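Home Archive Notes About Contact

Rinsing rice, and what the water is for

I have been cooking medium-grain rice by absorption since June, on the same burner, and keeping notes.
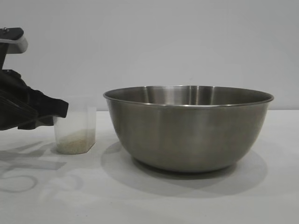
The cloudiness in the first rinse is mostly surface starch from grains rubbing together in the bag. It gelatinizes early in the boil and thickens the cooking water, so the pot foams at a lower heat setting. Rinsing removes it. It does little to the starch inside the grain, and that is what decides whether the cooked rice is sticky. Variety matters far more there.

Elif Naz Gökçe wrote to ask why her ratio fails when she doubles a recipe. Evaporation is the answer. The grain absorbs water in proportion to its weight, but the loss as steam depends on the pot, the lid and the time on the heat. Treat them as two separate terms. For 800 g of dry rice in my widest pot, the steam term came to 43 g with the lid weighted. I had been adding several times that.

Rinse water clinging to the grain is a third term, and most recipes skip it. Drain for 7 minutes in a fine sieve, weigh, and subtract the dry weight. Whatever is left over counts toward the cooking water.

Soaking is a different question - it shortens the cooking time and changes the texture, and I don't have enough batches to say more. Vidar Strand soaks overnight. I find the result too soft for pilaf.

Recent posts
Lid weight and boil-over
Kitchen scales under 5 g
Notes on bulgur, Kurtuluş

Last updated 1/6/24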